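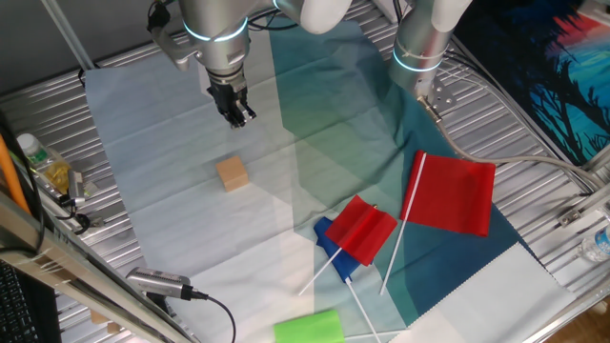 Stop Closing the Post Office Counter at Lunch

By Liam Mulligan
August

The post office in Kemside closes its counter from noon to 1:30. It has done this for as long as I have lived here. The lobby stays open, so you can get to your box or buy stamps from the machine if the machine is working, but a person who needs to mail a package, pick one up, or send a certified letter has to come back later.

For most people who work regular hours, there is no later. The counter opens at 9 and closes at 4:30. If your job starts at 8 and ends at 5, the lunch hour is the only time you could go, and that is the one part of the day when the window is shut. I think this is a bad schedule, and I think it could be fixed without spending more money.

I should say where I'm coming from. I work in the county records office in Pollock, which is a 14 minute drive each way. My lunch is 45 minutes. Last month I had a pickup slip for a package that needed a signature. I went on a Thursday at 12:10, read the sign, and drove back to work. I ended up taking two hours of leave to get a box of replacement blinds.

That's a small complaint and I know it. It is a larger one for other people. My neighbor gets her blood pressure medicine by mail, and when it doesn't fit in the box it goes behind the counter. She works the early shift at the Vadeser plant and sleeps in the afternoon. A man I talked to in the lobby sells used car parts online and pays his teenage son to wait in line for him.

The usual defense of the lunch closing is staffing. There are two clerks, one of them part time, and the clerks have to eat. I agree that they do. I wouldn't want to eat a sandwich standing up between customers either. What I'm asking for is a different set of hours with the same number of hours in it.

The counter is open six hours a day now, in two blocks. You could run it from 7:30 to 10:30 and again from 12 to 3. Or leave the mornings alone three days a week and on the other two open at noon and stay until 6. The second plan is close to what Pakton does. Pakton has 3,348 people to our 3,770, so it can't be said that we are too small for it. I have been in there at 5:40 in the evening and there were people in line, and they seemed glad to be able to stand in one.
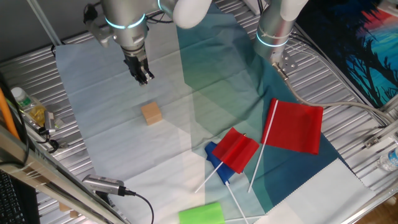

Another thing I hear is that fewer people use the mail, so the hours don't matter much. I don't believe that holds up. People write fewer letters. They get a lot more boxes, and they send a lot of them back. A return with a printed label still has to be handed to somebody if it won't fit in the drop slot, and the slot in our lobby is about big enough for a shoebox if you turn it sideways.

There is also the matter of habit. When a place is hard to get to, people stop trying and use something else, and then the low traffic gets used as a reason to cut it again. We lost Saturday hours that way. The bank branch on Mill Street went the same way, first the drive-through, then Fridays, then all of it. I would like to avoid going through that again with the post office, because the next closest one is the one in Pakton, and the bus doesn't go there.

Some readers will say that older residents like the morning hours and plan their day around them. That's true, and it's why I prefer the plan with only two late days. Three mornings a week would stay just as they are. Anyone who likes to be at the door at 9 could still do that.

I wrote to the district office in the spring and got a letter back that said counter hours are reviewed from time to time based on customer needs. It gave an address for comments and said a reply could take 24 business days. I sent a second letter with the two schedules written out. If you have been turned away at noon, I'd suggest you send one too, and put in the date and the time you were there. General complaints are easy to file away. The postmaster here is a reasonable person and has told me she would work either schedule if it were approved, so the letters should go to the district and not to her.

Comments and letters for the opinion page can be left at the front desk or sent through the contact form.

We use cookies to remember your settings and count visits. By continuing to read you accept our cookie policy.

Contact | Copyright, all rights reserved | Back to top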